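Course Handout: Writing and Placing the Death Notice
Unit 4 of the Certificate in Funeral Arranging
Sutherland School of Funeral Service, Zollthorpe Campus
Revised October 19, 2025

4.1 Scope of this unit

Students who have completed Unit 3 will be familiar with the first meeting with the family and with the forms signed at that meeting. Unit 4 deals with the written notice that is prepared afterward. It covers the difference between a death notice and an obituary, the order in which facts are normally given, the checking of those facts, and the placing of the text with a newspaper or website. The design of printed service programs is covered in Unit 6.

4.2 Terms

A death notice is a short paid announcement. It gives the name of the deceased, the date of death, and the time and place of any visitation or service. An obituary is a longer account of the person's life. It may be written by the family, by the funeral home, or by a newspaper. In everyday speech the two words are used as if they meant the same thing, and families should not be corrected on this point. The arranger should simply ask how long a text the family has in mind and where they would like it to appear.

4.3 Order of contents

Most notices follow a settled order. The full name comes first, with any nickname in quotation marks, followed by age, place of residence, and date of death. A maiden name is given in parentheses. Next come place of birth and parents, then schooling, work, military service and membership in churches, lodges or unions. The family paragraph follows. Service details come after the family, and the request for memorial gifts, if there is one, closes the text.

Local custom may vary this order. In some towns the service details are placed near the top. Students on placement should read the notices printed in the local paper over several weeks before drafting their own.
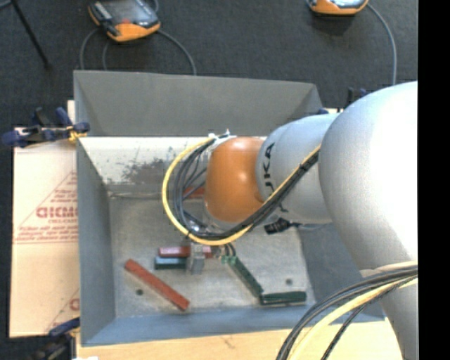
4.4 The family paragraph

More complaints arise from this paragraph than from all the others together. Relatives who died earlier are listed under "preceded in death by," and the living under "survived by." The usual sequence for survivors is spouse or partner, children, grandchildren, parents, siblings, and then nieces and nephews. Spouses of children may be shown in parentheses after the child's name.

The arranger should ask directly about former spouses, stepchildren and estranged relatives. These questions are best put in neutral terms: "Is there anyone else you would like to see named?" The decision belongs to the person with legal authority over the arrangements, and it should be noted in the case file. Where two branches of a family disagree, the arranger does not take a side – the matter is referred to the supervising director before any text is released.

4.5 Checking

Every name is spelled aloud and confirmed in writing. Dates are compared with the worksheet for the death certificate. Military branch and period of service are taken from discharge papers when the family can supply them. The place and time of the service are confirmed with the church or cemetery by telephone, even when they have already been entered in the calendar.

The full street address of the deceased is left out. An empty house during a funeral is a known target for burglary, and the name of the town is enough for readers. For the same reason, many homes also leave out the exact date of birth and give only the year.

The final draft is signed by the family before it is sent. A reply by email is acceptable if the complete text is included in the message.

4.6 Length and cost

Newspapers charge by the line, by the inch, or by the word. Students should be able to estimate the charge from a draft and explain it plainly. For the purposes of this course, use the practice rate sheet in the appendix, which allows 20 words at the base price and charges for each word after that. A notice of 200 words is a reasonable target for most families. The sample text in the appendix runs to 191 words and may be used as a model.

Charges paid to a newspaper on the family's behalf are listed as cash advance items on the statement. They are never folded into the professional services fee.

4.7 Exercise

Using the Brenex case file, draft a death notice and a full obituary for the same person. The file contains two conflicting spellings of a sister's name and a service time that does not match the church letter. Mark both problems in the margin and state whom you would contact to settle them. The obituary must not exceed 1435 characters, including spaces. Drafts are handed in at the front office in the Tonix Building by the last class meeting in March.

Reading for the next unit: Chapter 7, "Visitation and Receiving Lines."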